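From: Urho Kuusisto
To: lomport-automation list
Date: Mon 24 January
Subject: Re: [lomport-automation] Open day at Pultudeo, who is coming?

Olga Llorente wrote:
> I have us down for the morning slot. Can someone who went to the
> preview tell the rest of us what is on the floor this time? Last
> year we stood in front of a palletizer for an hour and I don't want
> to bring the students for that again. Also, is there parking, and
> do they still want closed shoes?
>
> Olga

Olga, all,

I went to the preview on behalf of Heven. Parking is behind the building, 40 spaces, and they fill early. Closed shoes yes, safety glasses no. They hand out badges at the side door because the front is being painted.

There is no palletizer. The ground floor has 2 cells running. One is Pan, their bin picking setup, and the other is a screw feeder that was waiting for a part when I was there. They expect to have it going by the open day but I would not plan around it.

Pan is the one to see. It is an arm over a gray bin with two compartments, and the job is to move household things from one side to the other, one at a time. Nothing is sorted or fixtured. The fork is the item to watch. It is thin and shiny and lies flat on the floor of the bin, so there is very little for the fingers to get under. On my visit it took several tries, and once they gave up and moved on to the comb. The bigger plastic pieces went much better. When things overlap it has to choose which one to take first, and the operator will show you on the screen how it ranks them if you ask.

Each run takes some 5 minutes. The talk before it is longer than it needs to be — you can skip it and read the handout. They will answer questions about grip force and cameras but not about price.

For the students I would go straight to Pan, stay for a couple of runs, then do the upstairs lab. The stairs are steep and there is no elevator on that side. Groups have to be signed up in advance, and the next date after this one is in February, if the morning slot doesn't suit.

I'm attaching one picture from Pan. Reply to the list if you want a seat in my car, I leave from the Lomport lot.

Urho

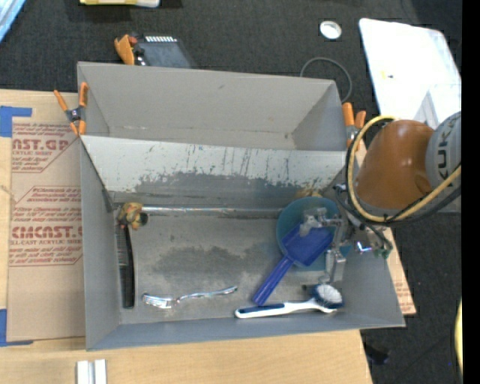
Pan at Pultudeo, gripper over the front compartment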